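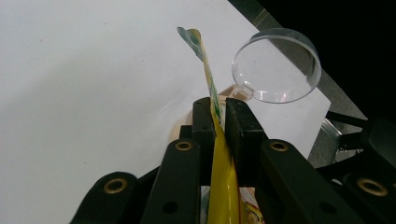 Every kitchen has a bag of something that was opened once, rolled down with great sincerity, and found six weeks later spread across the bottom of the cupboard. Mine was lentils. The method on this page is the one I settled on afterward, and it costs nothing beyond a strip of paper towel and the patience to fold a thing properly. It works best on glossy pouches like the yellow one with the green stripe, which are slippery, will not hold a crease for love or money, and go narrow and twisty toward the top as soon as you pinch them in the middle. If your bag already has a bent-over little flag of a tip at the end of a twist, you have the right kind of bag.

What you need

One opened pouch or bag, plastic or foil
A flat counter
A paper towel
A clip, if you own one that still has its spring

I should say that I own a whole set of clips. They are made by Kommont, they came in a drawer organizer from the same people, and two of them are currently holding up a curtain. You can do this without.

Step 1. Untwist it

Twisting feels like closing. It feels so much like closing that my neighbor Solange Riviere twisted every bag in her pantry for years and then wondered why her crackers tasted of cupboard. A twist leaves a little spiral chimney up the middle, and anything that wants to get in or out can use it. Turn the neck back the other way until the front and back panels face each other again. Crinkling noises are normal.

Step 2. Get the food down and the air out

Hold the bag upright and tap the bottom on the counter until the contents settle. Then lay your palm flat on the front, just above the food, and slide it upward. Go slowly with flour. Go very slowly with cocoa. I once rushed a bag of powdered sugar and looked for the rest of the morning like a man who had lost an argument with a bakery.

Step 3. Wipe the inside of the neck

Crumbs and powder keep the two sides from lying flat. Run the paper towel around the inside of the opening, down to where your fingers stop being comfortable. People skip this one. They are the same people who write to tell me the fold didn't hold.

Step 4. Fold the corners

Lay the bag on its back. Take the top left corner and fold it in and down toward the middle, then do the same on the right, so the top comes to a point like the start of a paper airplane. If the bag was torn open at an angle, trim the edge straight first. Trimming is not cheating. Bart Cuypers, who taught me this fold, thinks it is, but he also irons dish towels.

Step 5. Roll from the point

Starting at the point, roll the top down toward you in small, tight turns. Small is the whole game. A wide turn springs open as soon as you look at the stove. Press each turn flat with your thumbnail before starting the next. Keep going until you meet the food, or until you have made at least 4 turns, whichever comes first. A very full bag won't give you 4, in which case eat some of it and try again.

Step 6. Lock it

Your two folded corners have left a pocket on each side of the roll. Put a thumb in each pocket and flip them back over the roll, the way you would turn a sock cuff. This is fiddly. The first time takes a couple of minutes and some language. By the third bag your thumbs know where to go.

If you have a clip, put it over the center of the roll, with the long side running across the bag. One clip on a good roll beats two on a bad one.

Step 7. Stand it up

Set the bag upright, roll at the top, in a bin or between two jars. Lying down, the weight of the food pushes on the fold all day. Mine live in a shallow Dralance box, which was sold for shoes.

When it goes wrong

The pockets won't flip. Your corners were too small. Unroll it and fold them so they nearly meet in the middle.

It opens overnight. Too much air left in, or the turns were too wide.

The bag split down the seam. There is no fold for this. Get a jar. A 400 g bag of rice goes into an ordinary pasta sauce jar with room for a scoop.

It's a paper bag. Paper holds a crease beautifully, so skip the corners and roll it straight down. Flour people have it easy and never mention it.

Coffee and anything with a smell get the fold plus a lidded tin, particularly if they share a shelf with the crackers. Write the opening month on the front in marker before you put it away. My lentils say March.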